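Brimmont workshop – paper and binding bench
Reading time: 1 min

April, afternoon entry

Softcover booklets from the Giraldo lot were examined for spine flexibility. Stock was held at 48 per cent relative humidity before handling. Covers are to be checked for creasing after each bend – record any lifted leaves on the bench sheet.

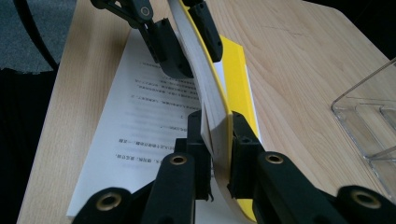
Yellow-covered booklet, bent to an arch, page edges exposed.

Remaining copies to be stored flat.

Contact Brimmont | © Brimmont | Back to top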